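Search this site Enter keywords Go

Guerreiro Family Reading Rooms
Progress report to the Delgate Community Fund, second period

Last updated: July

1. Purpose of this report

This report describes the work carried out during the second funding period of the Family Reading Rooms project, which is supported by the Delgate Community Fund and delivered by Guerreiro Neighbourhood Services. It covers the fit-out of the two rooms, the bilingual book collection, the drawing materials supplied with it, attendance, expenditure and the work planned for the coming period. It should be read together with the first progress report, which dealt mainly with leases and building approvals.

2. Summary of progress

Both rooms are now open to families. The larger room, at the Cliketti building, opened on schedule. The smaller room, on the ground floor of Nuvus House, opened three weeks later than planned while repairs to the front door lock were completed. The delay did not affect the budget, as the landlord met the cost of the repair.

The collection stands at 101 titles against a target of 90 for this stage. Of these, 68 are in Chinese or in Chinese and English, and the remainder are in English only. Fourteen families took part in the trial sessions before the official opening, and their comments shaped several of the decisions set out below.

3. The rooms

The fund agreed in the first period that the rooms should feel closer to a home than to a classroom. Brighter colours were chosen for this reason, and strong reds feature in the decoration along with softer greens and creams in the smaller items. Families in the trial sessions were generally in favour. Two parents found the red too strong for the end of the day, and the lighting has been adjusted so that the lamps can be dimmed from 4 p.m. onwards.

Hard tabletops were preferred to cloth-covered ones on the advice of the cleaning contractor. They can be wiped between sessions and pencil marks come off with a damp cloth. The drawback is noise, particularly when younger children drop things, and felt pads have been ordered for the undersides of the book stands.

Coat storage was raised in the last report as an unresolved item. Wall hooks could not be fitted at Nuvus House under the terms of the lease. A freestanding clothes rack with hangers was approved instead, and the same arrangement has been adopted at Cliketti for consistency. Staff have asked that racks be kept clear of the doorways, and the floor plan has been amended.

4. Books and drawing materials

Illustrated books remain the core of the collection. The selection favours folk tales, legends and stories with dragons and other fantastic creatures, which were requested often in the trial sessions and which grandparents are able to tell from memory as well as read aloud. Large picture books are laid flat on the tables at the start of each session with the covers facing up. Children choose by the cover, and those who do not yet read Chinese characters are able to find a favourite again by its picture.
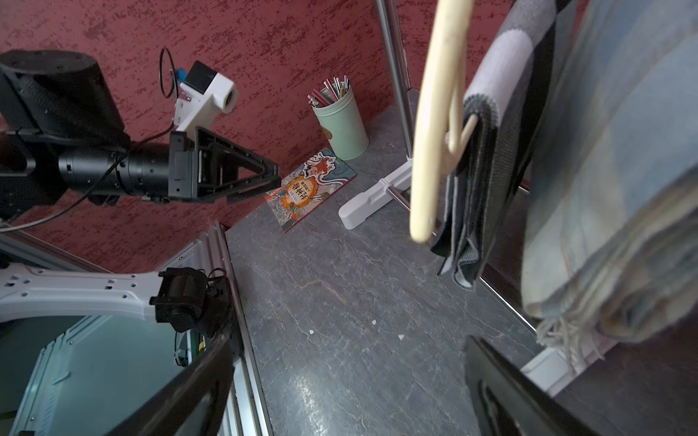

Coloured pencils are supplied with the books at every session. Markers were tried in the first weeks and withdrawn after several pages were stained through. Pencils are kept upright in cups, each with a small label, so that children can see the colours and return them without help. Replacement has been modest so far - red and green run down well before the others - and a small sum has been set aside for single-colour refills.

A borrowing scheme was included in the original application but has not yet begun. The catalogue must first be completed in both languages. Titles are being entered in characters and in English translation, and this has taken longer than expected where older editions carry no English title.

5. Attendance

Sessions are held in the morning and again after school. The after-school sessions are well used at both locations, with up to 14 children in the larger room. Morning sessions at Nuvus House remain quiet, and a later starting time will be tried.

6. Expenditure

Spending is within the approved budget. Furniture came in slightly under the estimate and books slightly over, the latter owing to freight charges on imported titles. The fund's approval is sought to move the balance of the furniture line to books. No other changes are requested.

7. Work planned for the next period

The catalogue will be completed and the borrowing scheme opened at Cliketti, followed by Nuvus House. A second order of bilingual titles will be placed, with more books for children over eight, a group the present collection does not serve well. The felt pads will be fitted on delivery. A short survey of families will be offered in both languages at the end of the period, and the results will be attached to the next report.

Shares: 2 Comments: 0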